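Print
E-mail

Lenni Peltonen on the breakup, the record and why the wedding is still off

Tuesday, July 2, 2024

Twenty minutes late and Lenni Peltonen comes in by the kitchen door. Sunglasses, hat, a bag of cherries. He wants the corner seat. He gets the corner seat.

First thing he says, before the recorder is even out: "You're going to ask about the ring."

Yes. We are going to ask about the ring.

For anyone who has been off the grid since May, quick catch-up. Peltonen, singer, ex of the band Plekura, was engaged to the actress Kgomotso Buthelezi, the one from the hospital drama Lindon. They were the couple of the winter. Matching coats at the airport, that dance at the awards show, the cooking videos with the burned onions. Then she turned up at a premiere with no ring and no Lenni, and every fan account on earth lost its mind.

So are they over or not?

"We're not over," he says. "We broke up for four days. I counted. I slept on my drummer's couch for four days and then I went home." He eats a cherry. "Four days is a fight, where I come from. People out there had us divorced and we weren't even married yet."

And the ring?

"At the jeweler. Too big. It kept sliding off when she washed her hands so she stopped wearing it on set, and then it went in to be sized and they had it for weeks. It's the most boring story in the world. I told my mother and she fell asleep on the phone."

That leaves out a few things, and he knows it. The song, for one. "Potgieter," the lead single off his first solo record, came out the same week as the premiere, and it's not a happy song. There's a line in it about a woman who learns her goodbyes from a script. Fans took it and ran. He groans when it comes up and puts the hat over his face for a second.

"I wrote that two years ago. Two years! I hadn't met her. I had never even seen the show, sorry Kgomotso. It's about a street I lived on and a person who lived across the street, and that person isn't famous and would hate to be in this article."

Did he think about pulling it?

"She told me not to. I played her the whole album in the car, before anybody at the label heard it, and she said that one's the single. I said people will think it's you. She said let them. So now when they yell at me online I want to send them her number."

He doesn't mean that, he adds. Please don't print her number. We don't have her number.

What about the blowup itself, the real one? He gets slower here. Looks at the window a lot.

"It was the guest list. I know how that sounds. I wanted 20 people. Her family alone is 65, and that's before the cousins she actually likes. I said something stupid about it in front of her aunt. I'm not going to tell you what. Her aunt has forgiven me, I think. She sent me a jar of something."

So the wedding was planned? There was a date?

"There was a date. There was a tent. I paid a deposit on a tent, who knew tents cost that." Then: "There's no date now. We took it off the calender and everybody calmed down. Me, her, the aunt."

Off, or moved?

"Off for now. Write it like that. Not canceled, not moved. She's shooting until the fall and I'm on the road. If we do it, we do it when we're both in the same country and nobody has a cold."

Buthelezi wouldn't sit down for this piece but did answer when we called, from a makeup chair by the sound of it, with a hair dryer going. She was cheerful. She confirmed the ring, the jeweler, the car. On the guest list she had her own version.

"He said 20, and then he kept adding musicians," she said. "Have you ever fed musicians? Mine is 65 people who bring their own food. I know which one I'd rather host."

Is she angry about the coverage?

"I was for a day. There was a man outside my gym asking if I was eating. I was holding a sandwich." Dryer off. "I think if you show people the onions, they're going to ask about the rest of it. We showed them a lot of onions. We've stopped that."

True, the cooking videos are gone from both their pages. All of them, wiped in one night. Peltonen says it was his idea, she says hers, and when told this he laughs and lets her have it.

"Put down that it was hers. I'm trying to get married at some point."

On to the tour, which is what his publicist wanted us here for. She has texted twice. The tour starts at Stisora, the old theater by the river where Plekura played their last show, the one that ended with the bass player walking off in the middle of a song. Peltonen picked it himself. Asked if that's a little much, he shrugs.

"It's a good room. The toilets work. And I wanted to go back in and finish a set there, I never got to finish it. No, the band's not coming. I asked one of them. He said maybe. That's a no in Finnish and it's a no in English."

Any chance of a reunion, down the line?

"Ask the bass player."

Have they talked?

"He liked a picture of my dog."

Will Buthelezi be at opening night? It's the thing the fans want to know, there's a whole countdown going. He picks at the cherry stems, lines them up on the napkin. She's supposed to be filming that night, he says, out of town, and he's told her not to break her neck getting there. Then a grin he can't quite sit on.

"She's bad at doing what I tell her."

And if she does come, will she go on stage? There was that clip over the winter, the two of them doing the duet at a friend's birthday, her half a beat behind the whole way through and not caring a bit. Millions watched it. He watched it a lot himself, he says, on the couch, during the four days.

"She can't sing. Please print that, she says it herself. She can't sing at all and she does it so loud. I'd put her on stage every night if she'd let me."

The publicist texts again. Car's outside. He gets up, pats his pockets, has lost the sunglasses, they're on his head. One more, quickly: was there a moment in those four days when he really thought it was done?

He stands there with the bag.

"Day two," he says. "Day two I wrote her a letter, on paper. Six pages. I don't write letters. I didn't send it, I just brought it home with me, and she read it at the counter standing up, still in her coat, and then she asked if I'd fed the dog."

Had he?

"The dog was with her! The dog was with her the whole time." And he's gone, out through the kitchen again, somebody in there shouting his name, and the cherries are on the table where he left them after all.

The album is out now. Opening night at Stisora is sold out, with a few seats promised for the door.

Print
E-mail

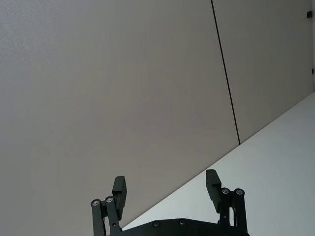
Marisa: ok but six pages and her first question is the dog?? They're getting married. I give it till Christmas, and I bet she's at opening night too, filming or no filming. Also "Potgieter" is so obviously not about her, he was playing an early version of it back when Plekura were still together, I was there and I've been saying this for weeks.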